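Notebook, November. The chair with the writing tablet, and the corner with the meadow picture

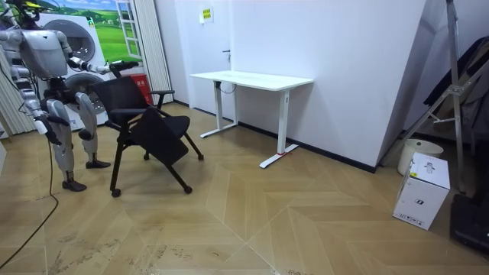 Naomi Wanyama

Saturday, begun after lunch. I write this while it is still fresh, and Aurelio will add his part about the lamp when he is back.

The state of the corner at the start of the work: the chair is in front of the desk and a little turned, the tablet is folded down at the side, and behind are the white laundry unit with the two round doors, the landscape picture and the pleated curtains. The red container stands behind the chair near the bottom of the curtain. I let everything stay in its place until I had written down what to do.

Chair

The complaint in the book was "tablet drops." This is not a very complete complaint, so I sat down and tried it. The tablet comes up from the side without difficulty, turns over, and lies down across the lap. With a sheet of paper on it, all is well. When I lean with the elbow on the outer corner, it sinks by the thickness of two fingers and stays there. A pen rolls off toward the knees. So it does not drop, it sags, but for the person who writes on it the difference is small.

I took the tablet off its bracket. For the next person: the screw under the cap must come out first, and only then the long bolt. I did it in the other order and had to hold the tablet with my knee. The nylon washer inside the hinge was worn thin on one half and was almost like new on the other half. I suppose that everybody leans on the same corner, as I did.

I did not have the same washer. In the Vrettos drawer there are some which are a bit too thick, and one of these I made thinner on fine sandpaper on the flat plate. It needs patience. If you press with one finger it becomes a wedge, and then you can throw it away, which I did with the first one. The second I held with a piece of double tape on a cork, and this worked much better.

Put together again, with the bolt tight until the tablet stays up by itself at half way, and then back a quarter turn. Now it moves with some resistance and stops where you leave it. I put the heavy catalog on the outer corner and went for coffee. After the coffee it was level by the small spirit level. I will look again on the next working day before I believe it.

Casters. One of them was pulling to the side and there was thread and hair around the axle, the usual. I cut it with the seam ripper and pulled it out with tweezers. The others I cleaned also, while the chair was upside down on the blanket. No oil. Last time somebody used oil and we had the gray lines on the floor for a long time. The wheels are all original and I see no reason to change them.

The backrest I only brushed. The mesh holds the dust in a way you do not see from the front. You see it when the lamp comes from behind. Soft brush, from the top down, then a damp cloth for the frame. The seat pad wiped with the same cloth. There is a small question about the armrest on the wall side, which I find a little lower than the other one when I sit. Aurelio sat and did not find it. We leave it.

Curtain

The right-hand curtain was the second job, and it took more time than the chair. The pleats do not fall the same way from top to bottom. At the rail they are regular and lower down they begin to open. My first idea was the hem. I put clothespins along the bottom as weight, and the folds came together nicely, so the idea was good, but I cannot leave clothespins there.

From the Wamivico order there is still lead tape, the thin type in a white sleeve. I opened the hem at the side, only enough for the tape to go in, and pushed it through with a knitting needle. Do not pull it by the end, it goes long and the sleeve tears. The hem is 40 mm high, so there is enough space, and the tape can lie in the fold at the very bottom. Closed with hand stitches in white thread. The stitches are not beautiful. They are on the inside.

The rail is 3000 mm and the curtain could go farther along it than it does. I moved the last gliders closer together and put the stop back, and now the folds are deeper. I like it better. Aurelio says that it looks like a theater now, and I am not sure if he meant this as a good thing.

I also went over the upper part with the steamer, without touching the cloth. Keep the steamer away from the landscape picture. This is important and I underline it in the paper version.

Landscape picture and window frame

The picture with the green fields, the trees and the blue sky is a print, and a print does not like moisture. I only used the dry microfiber cloth, with very little pressure and always in one direction. I tested in a place at the bottom first and looked at the cloth: gray from dust, no green, so I continued. The clouds show every finger mark, please take it by the back when it must be moved.

The white window frame with the many panes stands open at an angle in front of the green. I wanted to have it closed, for me a window which is half open all the year looks forgotten. I tried it closed, and then the bars stand flat against the fields and it looks like a calendar. So I opened it again. At the angle it throws a little shadow and you believe it more. I made a pencil mark on the floor at the foot of the frame. If somebody cleans the floor and takes the mark away, open it until it feels natural and make a new one.

Dusting the bars: pipe cleaner for the corners. A cloth makes a small dirty triangle in each corner, and then you have more work than before.

Laundry unit

Wiped outside, both round doors and the front. The green-and-yellow label at the upper right corner I did not touch except with a dry cloth. One should not try to peel it. The Pliltow cleaner, which we use for the desk, leaves streaks on the white front, so here it is warm water with a drop of dish soap and then a dry towel immediately after. On the doors I went in circles from the center out. I tried also straight lines, and with straight lines I see them in the evening light.

I would like to have a mat in front of it, something calm, maybe light gray. With the picture behind there is already much green. Not for this month.

Red container

It has white markings and it is behind the chair at the curtain, and when the chair rolls back it meets the container. I asked who needs it there and the answers were different. For today I moved it along the curtain by the length of a shoe while I was working and then put it back where it was. I would ask that we decide on a place for it and write the place here. My proposal is under the desk on the far side. Aurelio's proposal is a shelf, which we do not have.

Lamp (A. Esteban)

Changed the bulb over the corner to 4000 K. The old one was warmer and made the white curtain a bit yellow next to the white of the laundry unit, and Naomi then washes curtains that are clean. With the new one the two whites are closer. The sky in the picture is also bluer, I think it is a little too much, but we can live with it. Old bulb is good, I put it in the box with the spare ones and wrote on it. The lamp arm had play at the second joint, I tightened the wing nut by hand. Please no pliers on this nut.

Again me. I agree about the whites. I do not agree that I washed a clean curtain, there was a coffee spot.

Used today: 2 nylon washers (one is ruined), lead tape from the Wamivico roll, white thread, sandpaper, one bulb. The roll of tape is almost at its end. The Tallwood list goes out next week, so if you want other small things from them, write them on the sheet at the door and please with the size. "Some screws" was on the last list and we received some screws.

Still open:

Tablet: check level with the catalog on it, and look if the bolt has moved.
Armrest on the wall side: a third person should sit.
Left-hand pleated part: same lead tape, when there is tape.
Container: place to be decided.
Pencil mark at the window frame: cover with clear tape.

Chair pushed back to the desk, tablet folded down. Closed the notebook at ten past six.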